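Toy basket (mixed storage)

A toy basket, also called a tumble basket or catch-all, is an open container in which playthings of different kinds are kept together without dividers. It is usually set against the sorted system, where each kind of toy has its own tub. Large claims have been made for both, mostly by people selling one or the other.

Origins of the term

The phrase "tumble basket" is often credited to a Rollow catalogue, but the evidence is thin. Lorna Barredo, who went through the firm's old price lists, found it used there for a laundry item two years before any toy storage appeared. Families were plainly throwing toys into baskets long before anyone gave the habit a name.

Contents

Writers on the subject like to describe an ideal mix of balls, blocks, cloths and soft animals in planned proportion. Household baskets seldom follow any plan. Balls tend to dominate, as they roll under furniture and get picked up last. Muslins and other cloths go in with the toys and end up lining, covering or tangling the rest. Packaging also gets in, and advice on whether to leave it there is divided.
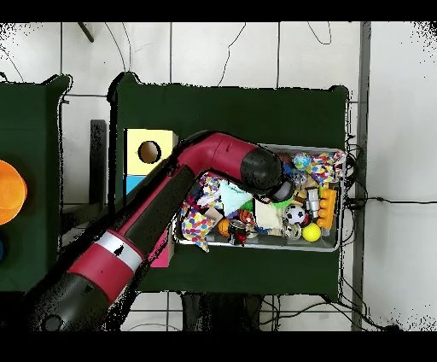
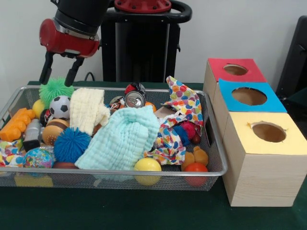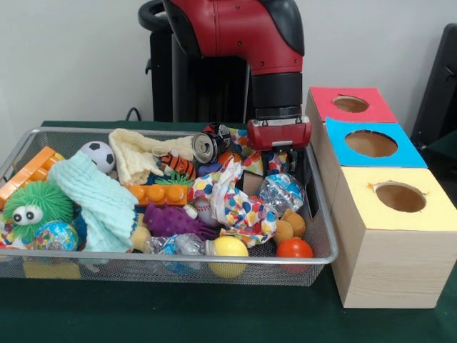
Mixed toys and cloths stored together, with balls, building bricks and polka-dot fabric.

Wire mesh is commonly recommended on the grounds that grit falls through and the contents can be seen from the side. The second point is overstated. Once a folded cloth has settled against the mesh, the side view shows cloth. Small parts can also work their way into the gaps, a drawback the Plokance buying guide leaves out.

Claimed benefits

The best-known claim is that rummaging improves a child's concentration. It rests mainly on a survey by Folasade Olatunji, which gathered 229 replies from parents. The survey asked whether children seemed "absorbed" while looking for a toy. It did not ask whether they found it, or whether they were looking for something else. Olatunji described the results as preliminary, a word dropped from most later retellings.

A related claim holds that mixed storage encourages children to combine toys in new ways. Ajith Varma has pointed out that a child with sorted tubs can tip out two of them and get the same effect.

The time saved in tidying is easier to believe. Everything goes in one place and no decisions are needed. Whether the time is lost again the next morning, when one particular ball is wanted from the bottom, has not been measured.

Rotation

Some guides advise limiting a basket to 30 items and swapping them regularly. No source is given for the figure, and the guides disagree on whether a cloth counts as an item. Jonalyn Yap's household manual says it does; the Druvance leaflet says it doesn't.

Cleaning

Plastic bricks and smooth balls can be washed in warm soapy water. Cloths should be taken out and laundered separately. Plush toys vary, and the label is a better guide than any general rule. Sprays marketed for whole-basket use, including one sold under the Yook name, are of doubtful value on a full load, as very little reaches the lower layers.

See also: Toy chest; Shape sorter; Treasure basket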